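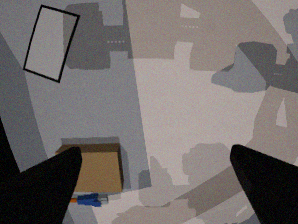

Imagen generada por ordenador / Bratcombe

Inicio Manuales Recambios Recetario Contacto

2025-02-09 – Redacción de Bratcombe

Manual de la deshidratadora Reseck
Sección 3. Puesta en marcha y primera tanda

Esta sección da por hecho que ya ha leído la de seguridad. Si no la ha leído, vuelva atrás. Es corta y en ella se menciona varias veces el agua, casi siempre en relación con el enchufe.

Antes de enchufar

1. Elija una superficie firme, nivelada y resistente al calor. La encimera sirve. La parte de arriba del frigorífico también parece servir hasta que hay que bajar cuatro bandejas llenas de tomate subido a una silla.

2. Deje unos 33 centímetros libres por detrás. La Reseck expulsa por ahí el aire húmedo, y las cortinas, los rollos de papel de cocina y los calendarios de pared lo absorben con gusto.

3. Lave las bandejas y la puerta con agua tibia y jabón. El cuerpo del aparato se limpia con un paño apenas humedecido, desenchufado. No va al lavavajillas, aunque quepa.

4. Seque todo y monte las bandejas de abajo arriba, con la pestaña mirando hacia usted. Si una entra a la fuerza, está al revés. Si entran todas a la fuerza, están al revés todas.

5. Coloque la bandeja recogegotas en la guía inferior. No cuenta como bandeja de secado y lo que se deje en ella saldrá cocido por un lado y triste por el otro.

PRECAUCIÓN: el aparato consume 600 vatios de forma continuada durante horas. No lo conecte a la misma regleta que el hervidor, el horno de sobremesa y la freidora, por cómoda que resulte esa regleta.

Funcionamiento en vacío

La primera vez hay que encender la Reseck sin comida. Las resistencias nuevas desprenden un olor que recuerda a una plancha antigua, y las manzanas lo recogen de maravilla.

6. Cierre la puerta hasta notar el tope magnético.

7. Gire el mando a la posición 4 y pulse el botón de encendido. El ventilador arranca enseguida y el calor tarda algo más.

8. Espere una hora con la ventana abierta. Apague, abra la puerta y deje enfriar.

NOTA: el ventilador sigue girando un rato después de apagar. Está previsto así. Pulsar el botón repetidas veces no lo detiene, pero vuelve a encender el aparato en las pulsaciones impares.

Primera tanda: tomate

Recomendamos empezar por el tomate pera. Aguanta bien el corte, perdona los descuidos y deja ver con claridad si el reparto de aire es correcto. El tomate de ensalada también se puede secar, si a uno le gusta obtener muy poco de mucho.

9. Lave los tomates, quite el pedúnculo y córtelos a lo largo en rodajas del mismo grosor. La regla importa más que la medida exacta: con rodajas desiguales, unas estarán listas a media tarde y otras de madrugada.

10. Retire las semillas si quiere acortar el secado. Si prefiere conservarlas, ponga los tomates con el corte hacia arriba.

11. Reparta las rodajas en una sola capa, sin que se toquen. Sobrará tomate. Siempre sobra, y para eso está el sofrito de la sección de recetas.

12. Sale con moderación. El tomate pierde casi toda el agua y ninguna sal, de modo que una pizca generosa al principio se convierte en otra cosa al final.

13. Ponga el mando en la posición 3, cierre y encienda.

14. A mitad del proceso, cambie de sitio las bandejas: las de arriba pasan abajo y al revés. Aproveche para separar las rodajas que se hayan juntado. Use un guante o un paño, también si va con prisa.

15. Compruebe el punto con una rodaja fría. Debe doblarse como cuero fino y no soltar jugo al apretarla. En caliente todas parecen blandas y se corre el riesgo de seguir secando hasta obtener tejas.

No damos un tiempo fijo. Depende del grosor, de la variedad, de la humedad de la casa y del número de veces que alguien abra la puerta para mirar. Los tomates comprados en junio, con el fruto en su punto, suelen soltar más agua que los de invernadero de pleno invierno – y también saben a tomate, dicho sea de paso.

PRECAUCIÓN: no deje la tanda a medias para terminarla al día siguiente. La comida tibia y a medio secar es un sitio muy agradable para quien no conviene invitar. Si hay un corte de luz largo, tire el contenido.

Enfriado y guardado

16. Apague la Reseck, saque las bandejas y deje enfriar del todo antes de envasar. Si guarda las rodajas templadas, se formarán gotas en la tapa y habrá hecho el trabajo para nada.

17. Use tarros de vidrio con cierre hermético. Los de tapa Flident encajan en el soporte lateral; los de mermelada reutilizados no encajan, pero secan y cierran igual de bien si la junta está sana.

18. Agite el tarro una vez al día durante los primeros días. Si ve humedad en el cristal, devuelva las rodajas a la deshidratadora. Si ve moho, despídase del tarro entero, sin rescatar «las de abajo».

19. Guarde los tarros en un lugar fresco y oscuro. Si no dispone de despensa, la funda opaca Darko (se vende aparte) cumple la función. Un armario con puerta la cumple también, y seguramente ya lo tiene.

NOTA: estas instrucciones son para tomate seco sin aceite. No cubra las rodajas con aceite para dejarlas a temperatura ambiente, por bonito que quede en la estantería. Si las quiere en aceite, prepare una cantidad pequeña, métala en el frigorífico y consúmala en tres días.

Si algo no va bien

El aparato no enciende: compruebe el enchufe y que la puerta haya llegado al tope. Después, compruebe otra vez la puerta.

Calienta, pero no se oye el ventilador: apague, desenchufe y póngase en contacto con el servicio técnico. No introduzca palillos.

Las rodajas se pegan a la malla: estaban muy finas o muy maduras. Deje enfriar la bandeja y dóblela con suavidad por las esquinas.

Toda la casa huele a tomate: funcionamiento normal. Para la cebolla, consulte la sección 4 y avise a los vecinos.

También en Manuales
Reseck, sección 2: seguridad y primer vistazo al enchufe
Reseck, sección 4: cebolla, ajo y otras decisiones
Reseck, sección de recetas: sofrito con lo que no cupo
Tapas Flident: cambio de la junta
Funda Darko: lavado y plegado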